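Cómo doblar una sudadera gruesa para que ocupe poco sitio

Inicio > Casa y ropa > Guías paso a paso

Escribo esta guía porque durante muchos años he doblado mal la ropa de invierno. La ponía en el cajón como salía de la cuerda, el cajón no cerraba y yo empujaba con la rodilla. El español no es mi primera lengua, así que intento explicar cada paso con palabras sencillas. Si alguna frase suena rara, por favor perdonen y miren el sentido.

El método sirve para sudaderas, forros polares y camisetas de manga larga de tela gorda. Para camisas con botones no lo recomiendo, porque se marcan mucho las líneas.

Qué se necesita

Una superficie lisa y más ancha que la prenda. Una mesa es mejor que la cama, porque en el colchón la tela se hunde y los pliegues salen torcidos.
Un cepillo para pelusas o un rollo adhesivo.
Una caja o un cajón con la altura medida. El mío tiene 26 centímetros de fondo útil y con esa medida he calculado todo lo que sigue.

Yo uso las cajas Lashari, las bajas, que compré en Resasano por 179 pesos cada una. Cualquier otra caja de tamaño parecido vale igual.

Antes de empezar

La prenda tiene que estar seca del todo. En las telas con pelo el exterior se seca antes que las costuras, y la parte más lenta es siempre el puño. Aprieten el puño entre dos dedos durante un momento. Si se nota fresco, déjenlo colgado otra noche.

Después se pasa la mano por dentro de las mangas para ponerlas del derecho. También se vacían los bolsillos. Yo he lavado dos veces el mismo recibo.

Paso 1. Extender

Se coloca la prenda boca abajo, con el cuello hacia el lado contrario de donde uno está. Se toma por los hombros y se sacude una vez, sin fuerza, para que caiga abierta. Luego se alisa desde el centro hacia los lados con la palma entera. Si se alisa con la punta de los dedos, la tela gruesa se estira en unos puntos y en otros no.

Paso 2. Quitar las pelusas

Se hace ahora, con la prenda abierta, porque una vez doblada ya no se llega a todas las partes. El cepillo debe ir siempre en la misma dirección del pelo. En los colores apagados, como el verde grisáceo, las motas claras se ven bastante, y conviene mirar la tela con la luz de lado.

Paso 3. Doblar los lados

Se lleva un lado hacia el centro, hasta que el borde llega a la mitad del cuello. La manga queda cruzada por encima. Se dobla la manga hacia abajo, paralela al costado, y se repite con el otro lado. Al terminar hay que tener un rectángulo largo, un poco más ancho arriba que abajo. Es normal.

Paso 4. Los puños

Con los puños es donde yo me equivocaba. Si la manga es más larga que el cuerpo, el puño sale por debajo y después hace un bulto en medio del paquete. Hay que doblarlo hacia arriba, plano, sin enrollarlo.
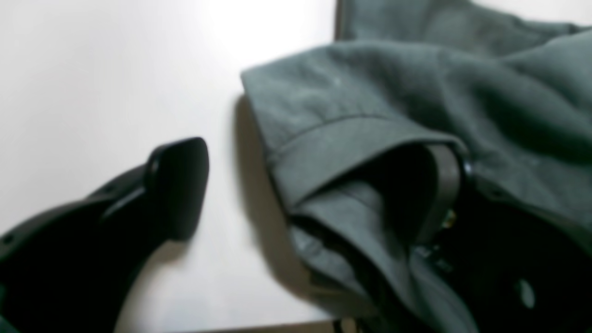 Para que el puño no se mueva, lo mejor es alisarlo primero con el pulgar y dejar la costura mirando hacia dentro. Si el tejido es muy elástico, se abre otra vez solo. En este caso pongo la mano encima mientras hago el pliegue siguiente con la otra.

Paso 5. Cerrar el paquete

Se dobla el bajo hasta la mitad de la prenda y después otra vez, hasta el cuello. Con la palma se saca el aire, apretando despacio. No hace falta apretar mucho: la tela con pelo queda aplastada si se guarda con demasiado peso encima, y en octubre cuesta devolverle la forma.

El paquete debe poder estar de pie. Si se cae hacia un lado, casi siempre la culpa es de una manga mal colocada, y hay que volver al paso 3.

Cómo guardarlas

De pie, una detrás de otra, con el doblez hacia arriba. Así se ve cada color sin levantar nada. Entre las prendas dejo un poco de espacio para meter la mano. Las que tienen capucha van al final, porque son más gordas: la capucha se dobla sobre la espalda antes del paso 3.

Preguntas que me han llegado

¿Se puede enrollar? Sí, para viaje. En el cajón los rollos se abren y se mezclan.

¿Y si la prenda es de niño? Se salta el segundo doblez del paso 5.

¿Cada cuánto hay que repasar el cajón? Yo lo hago en junio, cuando guardo todo lo de invierno, y otra vez cuando empieza el frío.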